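Speaker notes - Household linens in the regional collection
Session 2, afternoon

Opening. Thank the hosts at Bratora for the use of the lecture room. State the purpose of the talk: to explain how the Vikness Textile Archive accepts, records and stores printed household linens, and what members of the public may do to care for similar pieces at home.

Background. The archive now holds 1115 items. The greater part came from private homes in the Drerkia valley, where the Pîrvu print works supplied tablecloths and tea towels to local shops. Few order books survive. For most patterns the cloth is the only record that remains.

Pause for the handout to go round.

Dating. Advise caution. Printed patterns were often kept in production for many years, and a motif alone does not give a date. The hem, the width of the fabric and any woven label are better evidence. Where these are missing, the catalog entry reads "undated" and should stay that way until further evidence is found.

Care. Wash by hand in cool water with a mild soap. Dry flat, out of direct sun. Iron on the reverse side. Starch should be washed out before storage - it attracts insects and weakens the folds. Roll large pieces on a tube wrapped in acid-free tissue. If folding cannot be avoided, refold along new lines every August.

Use. The archive does not discourage daily use of duplicate pieces. Donors frequently ask about this, and the answer should be given plainly. Families may keep one cloth in the drawer and one on the table.

Closing slides. Berry and leaf motifs; leave up during questions. 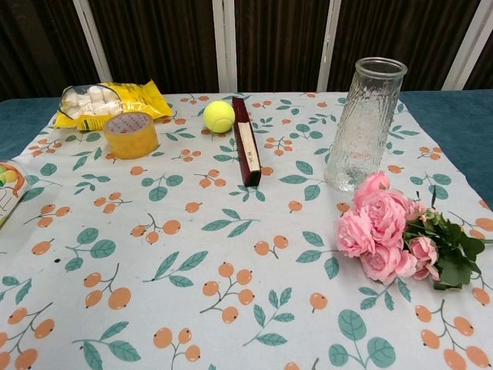
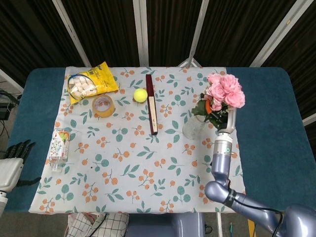
Collections Officer, Vikness Textile Archive

Questions are likely on stain removal. Refer these to the printed sheet and do not recommend bleach. Valuations are outside the remit of the archive. Offers of donation should be made in writing, with measurements. The room must be cleared by 11 minutes past the hour.

Comments (2)

valleystitcher: My grandmother starched everything, so I have some washing to do. Is the handout available online?

rkl_quilts: Does the advice on rolling apply to napkins too, or only the large pieces?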